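打印本页 | 用电子邮件发送

小型仓库管理　第四讲讲义：收货、存放与盘点

本讲接着上一讲的采购单证往下讲，范围是货物到门口以后、离开仓库以前的全部环节。课堂上用到的数据来自 Mercado 零配件仓的练习账，金额单位一律为元，数量单位除另有注明外一律为件。请带计算器，第六节和第七节要当堂算。

一、几个先要分清的概念

账面数：按单据记录推算出来的数量。期初数加入库数，减出库数，得到期末账面数。

实盘数：人在现场点出来的数量。

可用数：实盘数中扣掉已被订单占用、待检、待退的部分以后，能够承诺给客户的数量。销售部门问“还有多少”，多数时候问的是可用数，仓库报的却常常是账面数。两边口径不同，是小仓库里扯皮最多的一处。

在途数：已下单、供应商已发出、尚未签收的数量。在途数不进库存账，但计算补货时要算进去，否则会重复下单。

以 Mercado 的一种通用垫片为例。期初1,004件，本期入库489件，本期出库768件，期末账面数为：

1,004＋489－768＝725（件）

若实盘为719件，差异为盘亏6件，差异率为6÷725，即0.83%。差异率的分母用账面数，全课统一，作业里用实盘数作分母的要改过来。

二、收货

收货分四步：核单、点数、验外观、签收。顺序不要颠倒。先签后点，短少的责任就落到仓库这一方。

1. 核单。拿送货单对采购单，看订单号、品名、规格、单位。单位特别容易出错，“盒”与“件”混用时，数量会差出十倍甚至百倍。Jetbridge 的送货单把单位写在品名后面的括号里，不单独列一栏，核对时要多看一眼。

2. 点数。整箱货点箱数，再按比例开箱抽点。比例由双方合同约定，没有约定的，本课按每十箱开一箱处理，不足十箱也开一箱。尾箱必开。散件全点。

3. 验外观。看外箱有没有破损、受潮、压痕、二次封口。有问题的当面拍照，在送货单上注明，请送货人一并签字。拍照时箱体标签和破损处要能对应上。

4. 签收。签收单一式三联：送货方一联，仓库一联，财务一联。仓库联当日录入，不过夜。

待检品放入待检区，不上架，不计入可用数。检验合格后填移库单转入正式货位。有的仓库地方小，没有单独的待检区，可以用一只固定的货架层代替，但必须有标识，层上不得混放其他货物。

三、工作台与小件

小件不宜直接在货架前处理。取出、拆包、清点、贴标都应在工作台上做完再归位。对工作台的要求如下：

台面颜色与常见小件要有反差。深色台面上点浅色或鲜艳的件比较省眼力；黑色橡胶件、深色螺钉一类则应垫浅色托盘。

台面上同一时间只处理一个品种。换品种之前先清台，连同包装袋、多余标签一起拿走。

包装盒放在台面一角，与正在处理的件分开，盒上标签朝向操作人。
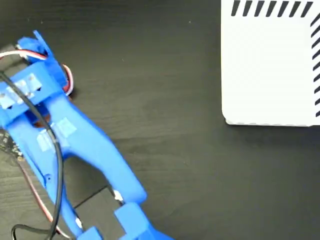
深色木纹桌面、蓝色部件与白色盒子

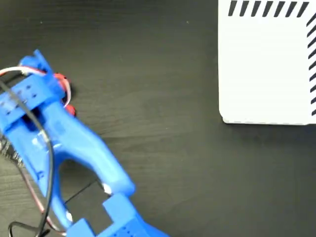

小件点数用“五五成行”或称重法。五五成行适合两百件以内；再多，用计数秤。称重前取样，样品数量不少于三十件，取样太少，单重误差会被放大。单重超过秤的最小感量十倍以上才可以用计数功能，垫圈、小弹簧之类达不到这个条件的，仍要人工点。

贴标签贴在包装上，不贴在件上。标签至少写四项：编码、品名、数量、入库月份。手写标签用油性笔，铅笔和水性笔不行。拆过的包装要把原数量划去，写上余数和经手人代号。不要涂改成一团，划一条横线，原数字还能辨认即可，日后查差异时用得着。

四、编码与货位

编码的原则是一物一码，一码到底。同一种货换了供应商，规格完全相同的，编码不变；规格有任何差别的，另立新码。停用的编码封存，不再分给别的货物。

编码中不宜带过多含义。常见的做法是前两位为大类，后四位为流水号。把颜色、尺寸、供应商都编进去，头一年很方便，第三年就会出现编不下去的情况。Tasstead 分仓早先用过十四位的含义码，后来改成六位，改码期间新旧对照表并行了四个月，其间的差错比前一年全年还多。改码要趁早，并且选在淡季做。

货位编号按“区—排—架—层—位”五段编，例如 B-02-05-3-04。层数从下往上数，位数面对货架从左往右数。这两条要写在墙上，新来的人常常按相反方向数。

存放方式分固定货位和随机货位。固定货位好找，但空间利用低；随机货位利用高，但完全依赖记录，记录一错，货就等于丢了。品种在一千以内、人员不超过五人的仓库，建议以固定货位为主，另留一到两成的机动货位放溢出部分。

重货放下层，常用货放在腰部到肩部的高度，轻而不常用的放上层。液体放底层并加托盘。易混淆的两个品种不要相邻，例如同一规格的左旋件与右旋件，中间至少隔开一个货位。

五、分类管理

Mercado 的练习账里共有575个品种。按年出库金额从大到小排序，累计后分为三类：

A类：86种，占品种数15%左右，占金额的大头。
B类：172种。
C类：317种，品种最多，金额最小。

A类每月盘一次，订货要逐项审；B类每季盘一次；C类半年或一年盘一次，可以多备一点，不值得为几元钱的东西反复下单。

分类不是一劳永逸的。每年十一月重新排一次，正好赶在下一年度预算之前。排的时候注意两种例外：一是金额很小但一缺货就要停工的件，应按A类管；二是有保质期的货，不论金额大小，都要按批次管理，单独列表。

六、计价方法

下面用一个小例子对比两种方法。期初40件，单价12元；本期购入60件，单价13元；本期发出70件。

先进先出法：发出成本＝40×12＋30×13＝480＋390＝870元。结存30件，成本390元。

月末一次加权平均法：平均单价＝（480＋780）÷100＝12.60元。发出成本＝70×12.60＝882元。结存成本＝30×12.60＝378元。

两种方法合计都等于1,260元，可以用来验算。物价上涨时，先进先出法的结存金额偏高，发出成本偏低。计价方法选定后不得随意变更，确需变更的，由财务提出，仓库不能自行改。

需要提醒的是，计价上的先进先出和实物上的先进先出是两回事。用加权平均法计价的仓库，实物照样应当先进先出。货架上新货从后面或左边补，取货从前面或右边取，方向在全仓统一。

七、订货点与订货量

订货点＝平均日用量×平均到货天数＋安全库存。

安全库存有多种算法，本课采用最简单的一种：最大日用量×最长到货天数，减去平均日用量×平均到货天数。

例：某密封圈平均每天用24件，最多一天用32件；到货平均6天，最长8天。

平均需求：24×6＝144件
最大需求：32×8＝256件
安全库存：256－144＝112件
订货点：144＋112＝256件

可以看出，按这种算法，订货点就等于最大需求。它偏保守，适合用量不太大、缺货后果较重的品种。用量大的品种应改用标准差法，放在第六讲。

订货量用经济订货批量公式：批量等于“2×年需求量×每次订货费用÷单位年储存费用”的平方根。年需求6,000件，每次订货费用50元，单位年储存费用1.5元，代入得平方根下400,000，即632件。全年订货九到十次。

算出来的数要再往整箱数上靠。每箱50件的，订650件。公式在最优点附近很平，偏离百分之几对总费用影响很小，不必为凑准632件去拆箱。

八、盘点的组织

盘点前一天下午四点停止非紧急收发。当日已开单未发的货，集中放到发货区，贴“已出账”字样，不再盘。

每组两人，一人点，一人记。记录人不看账面数，盘点表上也不印账面数，这种做法叫盲盘。印了账面数，点的人数到接近时会不自觉地往上靠。

初盘和复盘由不同的组做。初盘与复盘不一致的，由第三人再点，以第三次为准。初盘用蓝笔，复盘用红笔，盘点表不得撕毁，写错的作废联也要交回，交回张数要与发出张数相符。

库存软件用 Romeck 的，盘点前要先做“冻结”，冻结后再打印盘点表。忘了冻结就开始点，中途的出入库会混进来，只能重来。

九、差异怎么查

发现差异先不要调账，按下面的次序查：

（1）有没有单据未录或重录。
（2）单位有没有换算错误。差异恰好是整盒数的倍数时，多半是这个原因。
（3）相邻货位、相似品种有没有一多一少。
（4）待检区、退货区、工作台上有没有遗漏。
（5）差异数能不能被9整除。能整除的，查一查录入时有没有把相邻两位数字写颠倒。

都查不出的，填差异报告，写明品种、数量、金额、已查内容，报批后调整。盘盈也要报，不能留着抵下一次的盘亏。

前面垫片盘亏的6件，练习账里设了原因，在出库单的第二页。请先自己找，下次课开头核对。

十、作业

用附表数据编制一张当期收发存汇总表，两种计价方法各一份。另为自己熟悉的一处小仓库或储藏室画货位平面图，按第四节的规则编号，纸张不小于A4，通道宽度要标出来。作业下次课前交到教学秘书处信箱，迟交的扣一成。

打印本页 | 用电子邮件发送

相关讲义
第二讲：供应商与询价
第三讲：采购单证
第五讲：拣货与发货
第六讲：需求波动与安全库存（标准差法）
附录：盘点表与差异报告空白表格

读者留言（4）

读者：第七节的储存费用1.5元是怎么定的？我们单位从来没算过这个数，租金和人工都混在一起。

读者：我们也没算过，财务让按货值的两成估，先用着了。

读者：盲盘那一条我们试过，第一次差异多得吓人，复盘做了整整一个晚上。第二个季度就好多了，建议新手先从A类盘起。

读者：附录的差异报告表格打印出来右边少一栏，改成横向就可以了。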